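Home | Projects | Reports | Contact
3 comments

Shop Chores, Group 2: PC Teardown

Our question was whether a gripper could do the cable work a repair shop does all day. We used an open desktop tower and kept to the drive area. 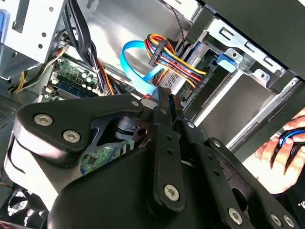

Tarun Grewal thought cables were the wrong place to start and that a shop would want screws done first. We kept cables, as they bend and a program can't assume where they are. 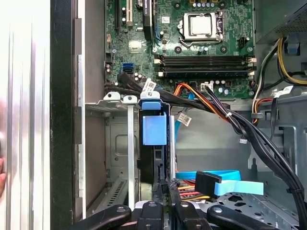 Fig. 2. Gripper below the blue SATA cable.

Labels and black power cables cross the middle of the case, so the approach path matters a lot.

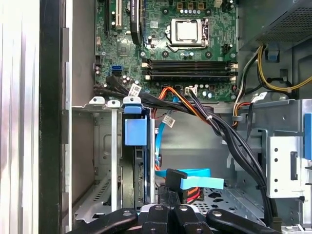 Fig. 3. Black cable bundle across the case.

Our answer for May is not yet. A person is still faster.

Shares: 9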